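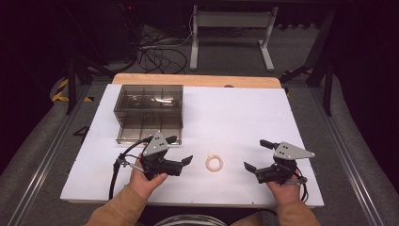
Ticket 7: Participant workbook loses its page numbers when saved from the editable file

Opened by: Solange Boyer
Product: Covetance Report Writing for Supervisors, trainer kit
Status: Waiting on customer
Date: 2017-12-11

Problem
I changed the cover and the company name in the participant workbook. After saving, every page after 16 shows page 1 in the footer. The trainer guide still refers to the old page numbers, so the two no longer match. Class is 80 people and the print shop wants the file this week.

Reply, Defne Coşkun
Module 2 starts on page 17 and has its own section. Click in that footer, open Format Page Numbers and choose Continue from previous section. Do the same for Modules 3 and 4. Then update the table of contents, entire table.

Reply, Solange Boyer
Footers are fine now. The contents page still lists the Module 3 exercise on passive voice twice.

Reply, Defne Coşkun
The second entry is a blank line set in Heading 2. Change it to Normal and update again. I have passed this to Albane Baudry to fix in the master copy.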